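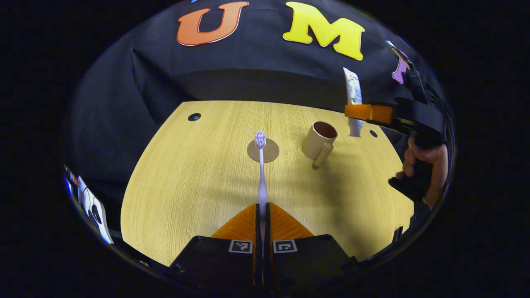 Postetti Finger Kit review: a season with the ribbed ones

by Marcelle Ferrand
6 min read
Print | E-mail this article
Home | Reviews | Grippers | Workshop | Contact

I've been wanting to write about the Postetti finger kit since May, when the first box landed on my bench, and I held off because I like to wear a thing out before I say I love it. Well, I've now worn out two sets of fingers and I love it! So let's get into how it goes on, what it needs from you each week, and the one part of it I'd change tomorrow.

Our setup is a pair of hand-held grippers, each with soft fingers and tag squares on the jaws, and we use them to teach pick-up tasks for small household stuff. Toothbrushes, cups, tubes of toothpaste, that kind of load. The fingers we had before the Postetti kit were hard plastic with a rubber skin glued on. They were fine on a cup and miserable on a toothbrush, where the handle would slowly turn in the grip until the bristles faced the wrong way. If you've ever spent an afternoon watching a toothbrush rotate by itself you'll know why I was ready to spend money.

What you get

The kit is a set of orange ribbed fingers, the mounting plates, a bag of screws, a short hex key and a paper gauge for checking the gap at the tips. The gauge is just printed card and I laughed at it when I opened the bag, but I've used it every single week, so there. Keep it flat in a drawer. Mine got bent in a toolbox and Spyros Petridis had to mail me a new one.

Fitting

The first fitting took me 45 minutes with the sheet propped up next to me, and I can do it in less than half that now. Take the old fingers off, wipe the jaw faces, set the plates loosely, then bring the jaws together and tighten with the fingers touching. The sheet has you tighten first and close afterward, and I think that's backward. Done my way the tips find each other and you get a clean V with no step in it. Done their way I had one finger sitting a hair proud, and thin handles slid off to that side.

Don't crank the screws. Snug, then a little more. Nhàn Diệp pulled a thread out of one of our plates with a long-handled key (she has the forearms of a rock climber) and we lost the gripper for two days waiting on the replacement.

And mind the tags while you're in there! It's very easy to rest a thumb on them, and a smear of screw grease on a black-and-white square will give you tracking that jumps for reasons you'll spend hours looking for. I put a strip of low-tack tape over each one before I start and peel it off at the end.

Looking after them

Ribbed fingers collect dust in the grooves, and dust is what makes them slip. I brush ours out with a dry toothbrush – we have plenty – then go over them with a damp cloth and let them air dry. No alcohol on these. I tried it on the first set and the surface went shiny and hard inside a month.

My check before each session goes like this:

Close the jaws and slide the gauge between the tips.
Bend each finger sideways and look at the root of the ribs for pale lines.
Wiggle the cable where it leaves the body.
Pick up a toothbrush by the handle, hold it upright and give it a shake.

The pale lines are the thing to watch for. They show up well ahead of a tear, and on our first set I had 500 cycles or so of warning, which is generous. Change both fingers together even if only one is showing it. A fresh finger against a tired one closes off center, and then you're chasing your calibration all day.

How they hold

Lovely, really lovely. The ribs fold in around a thin handle and stop it turning, and that alone sold me. Soft tubes are a bit harder. A full one is easy, but a nearly empty one wants to fold over, and I've learned to grab lower and squeeze less. Cups by the rim, no trouble at all.

Chrysanthi Balaskas, who runs the same fingers on a fixed arm across town, gets longer life out of hers than I do out of mine. I suspect that's down to people. A person holding a gripper bumps the tips on the tabletop constantly, and I'm the worst offender here.

What I'd change

The screws. They're tiny, they're black, and they vanish on dark cloth the second you drop one. I've bought a spare bag and keep 9 of them in a pill box. A bright finish would fix it. I'd also like the spare fingers sold in pairs, and at the moment you order them one by one, so check your cart twice.

My score is 9 out of 10, with the missing point going to the screws. I've got a third set on order and I'm trying the softer grade next, mostly for the empty tubes.

Print | E-mail this article
Previous review | Next review | Back to Grippers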